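Reporting period: through the end of February
Project: Good practice rules for household robot simulation
Prepared by: Nadolora, for the Mikstead grant office

## Where we are

The second draft of the rulebook is finished and has been sent to both partner groups, Tanner and Dreddale. It has 60 rules, down from 70 in the first draft. Most of the cuts were duplicates between the sections on scene setup and run logging. Two rules on naming files were dropped after Dreddale showed that their own system already enforces them.

The draft has 4 sections: scene setup, robot limits, run logging, and review. The first three are stable. Review is still open, and we explain why further down.

## Trial runs

Both partners tried the draft on two-arm tasks in simulated rooms. Together they logged 2704 runs during the period. Every run carries the rule version, the scene version and the starting pose of both arms, as the logging section requires. Runs made before the scene version field was added were thrown out and are not in the total.

The start check took the most work. Under the current wording, a run may not begin until both grippers are in the robot's view and clear of furniture, and until each object in the scene has a name and a collision shape on record. Tanner asked for an exception for small items on tables, such as food and utensils. We said no. Small items are the ones most often grasped, and a missing shape on one of them spoils the contact data for the whole run.

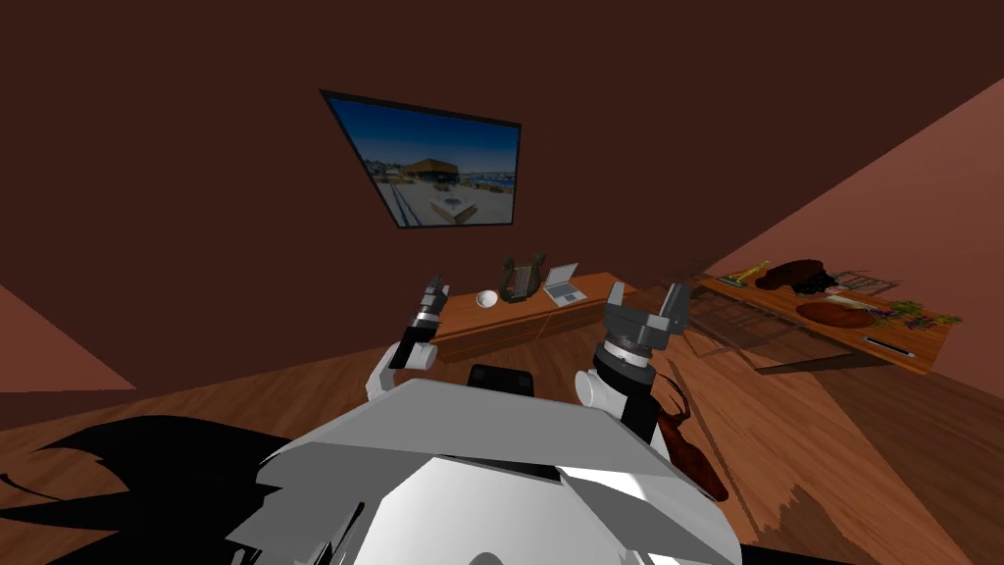

Dreddale also asked whether the rules should cover lighting. We have added one short rule: the light settings are fixed before a batch starts and saved with it. We do not set any minimum or maximum. Partners who want to vary the light between batches can do so, provided the change is written down.

Speed limits for the arms are unchanged from the first draft. Tanner would like a higher limit when the arms are moving away from any object. We have asked them for a written proposal and will look at it next period.

## Problems

The review section is behind schedule. It says that a second person must look at any run that was stopped early, but it does not say how soon. Tanner reviews the same day, and Dreddale saves them up and does a batch at the end of the month. By then the scene files have sometimes been updated, and the reviewer has to go back and load the old version. We plan to set a deadline and have asked both partners what they can manage with current staff.

The two partners also use the word "collision" differently. Tanner counts any contact that was not planned, and Dreddale counts only contact above a force threshold. Their stop rates can't be compared until this is settled. The glossary now has separate entries for "contact" and "collision," and both partners are relabeling their logs to match.

## Budget

Spending is in line with the plan. The storage cost was higher than expected and was covered from the travel line, which was mostly unused. No extra funds are requested.

## Next period

- Agree on a review deadline and close the review section
- Finish relabeling the contact and collision logs
- Decide on Tanner's speed limit proposal
- Send the third draft to Mikstead for comment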